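Misden Slotted Basket, Gray, 42 Liter

15 shares

I've been selling kitchen and laundry bits for a good while now and I still get more mail over this basket than over anything that costs three times as much. It's a laundry basket! Gray plastic, slots in the walls, slots in the floor. But half of the people who buy it from me never put a sock in it, and I'm one of them. Mine lives in the pantry and carries cans.

Let me back up a little. I used to stock the Strobel one, which had solid sides and looked very smart on a shelf. The trouble was that whatever fell to the bottom stayed there, along with the crumbs and the onion skins, and you had to tip the whole thing out to get at it. Then Misden sent me a sample of theirs and I took it home in June to try out, meaning to bring it back to the shop. It never came back (sorry, Nkechi).

What I like about it

The floor is a grid of openings, so dust and bits drop through when you give it a shake over the step. I rinse mine with the hose and leave it leaning on the wall. The slots run up the walls too, which means you can more or less see what's in there from the side, and a damp towel gets some air if you're using it for what it was made for.

It's light. I can carry it on one hip with a full shop in it and still open the back door, though I go slowly with a load of cans because they roll to whichever side is lower and then the whole basket wants to follow them. Stand the cans on end if you can be bothered. I mostly can't, I just throw in a bag of rice to wedge them.

What I don't like so much

The gray. It's fine, it's gray, it goes with everything, but I'd have loved a green one and Misden don't do it. Also, thin things slip through the floor, so pens, loose chopsticks and those skinny seasoning sachets need a bag or a tub. And if you set it down on a varnished floor with something heavy inside, lift it when you move it, don't drag it. I have a mark by my fridge to prove it.

The nitty gritty

Holds: 42 liters
Color: gray
Material: plastic
Takes up to 15 kilos, according to Misden. I'd call that fair for carrying. Standing still on a shelf it's had more in it at my house.
Stacks: yes, one inside the next. They do stick together if you leave them that way all winter, so put a folded tea towel between them.
Price: $8 each

How I use mine for canned food

One basket for fish and coconut milk, one for beans and tomatoes, and one that's a mess. I unpack the shopping straight into them and put the new ones at the bottom, so we eat the old ones first. Labels face up if I've got the patience, because then I can find what I'm after without pulling everything out, and a bright label helps no end. The lime green and blue one in the last picture is easy to spot even in my pantry, where the bulb has been going for months. The first picture is the view down inside the basket, slots and all. 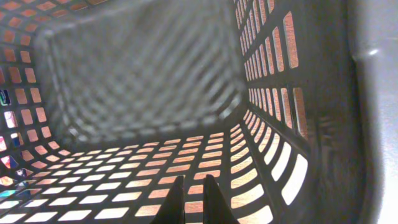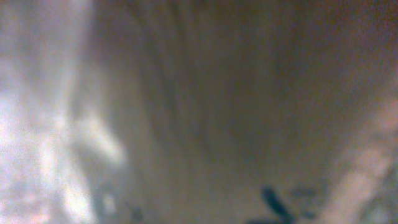
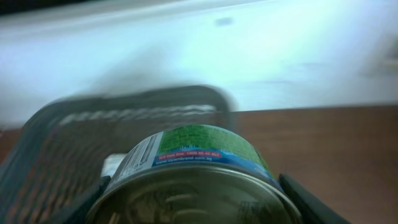
Ordering and delivery

I keep them in the back at the shop and I send them out nested, so two cost hardly any more to post than one. If you want a lot of them (a playgroup had 100 off me last spring, which took up my entire hallway) drop me a line first and I'll get them sent straight from the Wemmont warehouse. Returns are fine as long as it hasn't had wet dog towels in it. The Karetti lids don't fit, before you ask. I tried all of them and the nearest one sits on top like a hat.

3 comments

marlow_b
Got two of these for the garage and went back for another two. Can confirm the tea towel thing, had to get my brother to pull mine apart.

Nkechi Anozie
I am still waiting for that sample to come back to the shop!! Also we have the smaller size in now, you should put it on here.

pantrypat
Do the slots leave marks on clothes if they sit in there for a few days? Thinking of it for ironing that I don't get round to. Love the bag of rice trick.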